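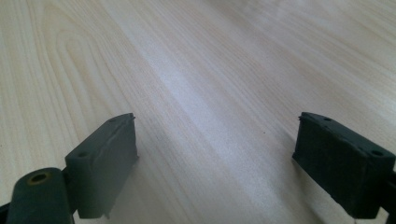 How do you check a pale tabletop for marks before you clean it?
Look across it from a low angle with a light or a window on the far side, then walk around and look again from the other side. A mark that is hidden in the shine from one spot will show up plainly from another.

Looking After a Light-Colored Table
Speaker notes, evening talk at the Salinas hall
Nazma Samarakoon
15 July 2018

Before starting

Close the blinds on the window side. Leave the other side open. Desk lamp goes on the front table with the cord taped down. Put out the two sample boards, the bowl, the cloths. Ask if people in the back can hear without the microphone.

Handout is one sheet, both sides. 100 copies in the Wekstead folder. Don't pass it around until the break or they will read it while I talk.

Opening

Say who I am and what I do. I repair and refinish tables, mostly kitchen and dining tables, and a good part of my week goes to tables that were damaged by cleaning. The food and the homework did less harm.

Tonight is about pale tops only. Cream, beige, light tan. If somebody has a dark walnut table they can stay, most of it carries over, but the examples are all light ones.

Ask for hands: who has a light table at home? Who knows for sure if it is solid wood, veneer, or a printed surface? Wait for the second one. Usually far fewer hands.

Part one. What is it made of

Start with the grain because that is what people look at first. On a pale top you often get fine straight lines, close together, and then in one area the lines bend around and make a long U, one inside the other. That is called cathedral grain. You see it when a log has been plain-sawn, meaning the board was cut flat across the log and the growth rings come out at the surface as arches.

Draw it on the board. Log end, rings, one flat cut. Then the face of the board with the arches. Take the time to draw it properly, last October I rushed it and got questions about it for the rest of the evening.

Then the catch. A printed surface can have the same arches. The printers copy real boards. So the pattern on top doesn't settle it.

Things that do help:

Look at the end of the table. Solid wood shows end grain there, short marks and pieces of ring, and the lines on top carry on over the edge. With veneer or print there is usually an edge strip, and the lines on the strip don't meet the lines on top.

Look for a repeat. A printed sheet repeats its pattern sooner or later. Find one knot or one arch that is easy to remember and look for its twin.

Look underneath. The bottom of a solid top is the same wood, often rougher and a different color from having no finish and no sun. If the underside is plain brown board or a white sheet, the top is veneer or print.

Feel it, but don't trust that much. A good finish on real wood can be as smooth as a printed sheet. And some printed sheets have texture pressed in.

Pass the two sample boards around now, one to each side of the room. A is veneer, B is print. Don't say which. Ask at the end of this part. If they get it right, ask how they knew.

Somebody will ask if print is bad. Say no. It stands up to water and heat better than many finishes and it suits a kitchen with small kids. The trouble starts when it gets treated as wood and somebody sands it. There is nothing to sand down to.

Part two. Light and shine

Turn on the lamp. Stand the Ledix board under it, the glossy one. Ask the front row what color it is. Then ask the people on the far left. They will say different things and both are correct.

On a slightly glossy table, the patch that throws the light back looks nearly white and the grain in it fades out. Away from that patch the wood looks warmer or grayer and the lines come up clearly. Walk two steps and the white patch moves with you. People call me about a bleached spot in the middle of the table and about half of those calls end when I ask them to walk to the other side of it.

The test for a real pale spot: it stays in the same place on the table when you move. A reflection doesn't.

Have one person come up and do it. Put a strip of masking tape next to where they see the white patch, have them walk around, ask if the patch is still at the tape.

Real pale spots do exist. Heat marks and water marks are cloudy white and have an edge, often a ring. Sun changes a whole area and stops in a line where the runner or the fruit bowl used to be. Pale woods mostly go yellower in the sun. A few things to do about that:

Move the bowl. Swap the ends of the runner or leave it off for part of the year.
If the table has a leaf kept in a closet, put the leaf in now and then so it can catch up with the rest.
Don't try to fix a sun line with oil. It makes both sides darker and the line stays.

Part three. Small dark specks

People worry about these more than anything else on a light table, because on a light table they show. A speck no bigger than a poppy seed can be seen from a chair.

What it could be: dust, a crumb, a dot of ink, a bit of dark mineral in the wood, a tiny knot, a pit in the finish with dirt down in it. With print it might be part of the pattern.

Go in this order and stop when it is gone.

1. Blow on it.
2. Dry soft cloth, one light wipe along the grain.
3. Damp cloth, well wrung out, then dry it right away.
4. A drop of dish soap in a cup of warm water, on the cloth and never on the table.
5. Plastic card held nearly flat, for something stuck on top.

If it is still there after that, run a fingernail over it. If the nail catches on something raised, it is sitting on the surface and you can go back to the card. If the nail drops in, it is a pit. If you feel nothing at all, it is under the finish or in the wood and it should be left alone.

Tell the Vukamer story here. Customer with a long Vukamer table, order number 557, had one dark dot toward the right side. She went at it with a scouring pad. The dot was in the wood. When I got there the dot was the same as ever and it had a dull circle around it as wide as a saucer. The refinishing took me two days. The dot is still there and she puts the salt on it.

Pause for water.

Part four. Regular cleaning

Show the cloth. Plain cotton, washed many times, no seams or buttons. An old T-shirt with the hems cut off works fine.

Wipe with the grain. If the lines run at a slant to where you are sitting, wipe at that slant. People tend to wipe in circles from their own chair, and fine scratches that cross the grain catch the light much more than scratches that lie along it.

Daily: dry crumbs off first. Crumbs under a damp cloth act like grit. Then the damp cloth, then a dry one.

What to keep off it: powder cleaners, the green side of the sponge, vinegar on an oiled top, anything with bleach in it, spray polish with silicone. Explain silicone if there is time. It gets into small cracks and the next coat of finish won't sit right over it.

Oiled tops need oil again when a drop of water stops beading. Do the water drop with the bowl and the unfinished end of board A. Let them watch it for a minute. Thin coat, wait, wipe all of it off. Rags with oil on them go outside flat to dry, or in a can of water with a lid. Say this twice. Oily rags in a pile can catch fire on their own.

Lacquered tops don't need oil and won't take it. It just sits there and gets sticky.

Part five. When to sand

Solid wood, fine. Veneer, hardly ever, and only by hand. Print, never.

If you do sand, go lightly and with the grain, and do the whole top. A sanded patch in the middle of an old surface will be a different color and you will see it every morning. 100 grit is too coarse for anything but a bad cup ring in solid wood. End on 200 or close to it, whatever the store has.

Vacuum, wipe with a barely damp cloth, let it dry overnight. Look at it from low down with the lamp before any finish goes on. Scratches you miss now will be much plainer later.

Questions I got last time

Are felt pads under things worth it? For pottery with a rough foot, yes. Change them when they pick up grit.

Can I use a hair dryer on a white ring? Low setting, keep it moving, a minute at a time. Sometimes works on fresh ones. Not on print.

My table is 730 millimeters high and the chairs hit the edge. Put a clear bumper on the chair arms, leave the table alone.

Is a tablecloth a good idea? Cloth, fine. Vinyl can stick to a lacquered top in hot weather and pull at the finish.

Closing

Ask for the sample boards back. Handouts are by the door. The sign-up sheet for the October workshop goes next to them; people bring one drawer front or small board from home, no whole tables. Lamp off, pull the tape up from the floor and from the Ledix board.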